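4.2 What people keep, and how they keep it

We turn now to the part of the study that took us longest, and that we will admit we enjoyed the most, which was learning how households in the four districts look after the cloth they already own. Our earlier sections dealt with buying. Buying is easy to ask about, because people remember prices and shops rather well. Keeping is harder. Few of us could say off the top of our heads how long a tablecloth has been in the cupboard, or who taught us to fold it the way we do, and the people who kindly answered our questions were no different.

The 200 households that took part in the October round were spread over Brestari, Sollov, Rutherford and Tultivden. Each was asked to choose 6 pieces of household cloth (towels, curtains, napkins, covers, anything that was not clothing) and to talk us through where each piece lived and what was done to it over a year. We had planned on short visits. They were very often long ones, with coffee, and we came away with far more material than our form had boxes for.

The clearest difference between the districts lay in folding. In Brestari and Sollov, where the older houses have deep built-in cupboards, cloth is mostly folded into squares and stacked. In Tultivden the cupboards are shallow and the drawers are wide, and people there fold lengthwise, sometimes three or four times over, until they have a long flat strip that can be laid in a drawer beside its neighbors (Figure 3). Rutherford sits between the two, with both habits turning up on the same street and now and then in the same house, where they were the subject of some good-natured argument.

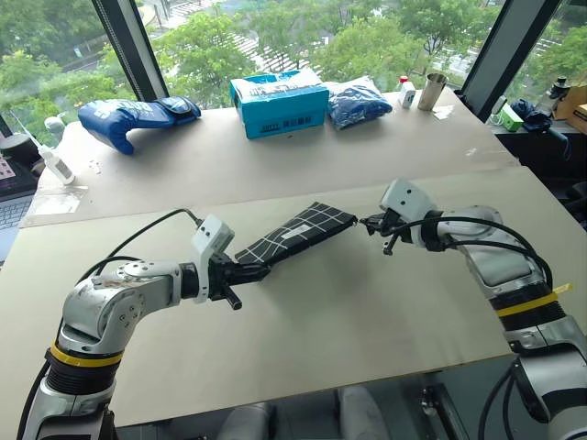 Figure 3. Patterned cloth folded into a long strip.

It would be tempting to put all of this down to furniture, and furniture surely matters a great deal. But several people who had moved from one district to another told us that they still folded the way they had as children, even when the result did not fit the new cupboard at all. One household in Rutherford had gone so far as to take out a shelf so that the strips could stand on end. We take this as a sign that folding is learned early and given up slowly, much like the way a person ties a shoe or peels an apple.

Folding also bears on wear, which was our reason for asking in the first place. A crease that falls in the same place every time will thin the cloth there, and a good many of the older cottons we were shown had gone soft and pale along the fold lines while the rest was still sound. People knew this perfectly well. In Sollov the usual answer was to refold the stack once or twice a year along different lines, often at the same time as the spring cleaning. In Tultivden we heard of rolling instead, though mostly for pieces kept for guests.

Mending followed a different pattern, and we come to it in Section 4.3. Readers may like to keep in mind that the pieces people chose to show us were probably the ones they were fondest of, so the care described in these pages is likely a little better than what the dishrags get.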